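Loading a route onto your Wasness handset

Got a walk in mind? Lovely - this is where the fun starts! You can plan at the kitchen table the night before and have the whole route in your pocket by breakfast.

1. Charge the handset fully, then connect it to your computer with the cable supplied.

2. Open the Usetti planner and choose Map, then New route.

3. Click along the tracks you want to follow. A route can hold up to 3,000 points, plenty for several days out.

4. Press Save and give the route a short name (11 letters or fewer).

5. Press Send and wait for the double beep.

Caution: do not unplug the handset before the beep. The route may be lost.

Note: tracks across open moorland are not always on the base map. Add the Heitmann footpath layer first if you're heading that way.
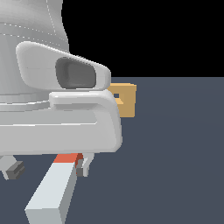 Relief shading is well worth switching on before you set off (Map, Layers, Relief). It makes the hills so much easier to read! Set the strength to 4 to begin with and see how you get on.

6. On the handset, open My Routes and press Start.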